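Rarport rack-tidy set, README

Status: partly usable, read this before you train on it. Notes by Bianca Sandu.

130 episodes of putting dumbbells back on a chalk-labelled rack, head camera view. Recorded in February for the Vrabec arm policy. Episodes 1 to 46 are fine.

Known fault: from episode 47 on the head camera clock drifts against the wrist log. Worst case 542 ms. Grip labels land late, so the policy learnt to let go early. On the real arm it dropped a 5 kg short of the slot, twice. No injuries, Vojtěch was outside the tape.

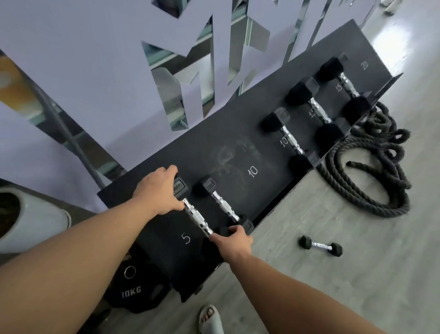
Cause was the sync daemon dying after a power cycle and not restarting. No alarm, the recorder just kept going. Fixed in the recorder now, old files are not fixed.

Do:
use split_clean only
keep offset check on, limit 50 ms
arm speed at low untill Ludmila signs off

Don't:
re-time the bad episodes by hand, we tried, labels got worse
stand within reach during a relase test

Todo: re-record the rest, ask Indemska about gym hours.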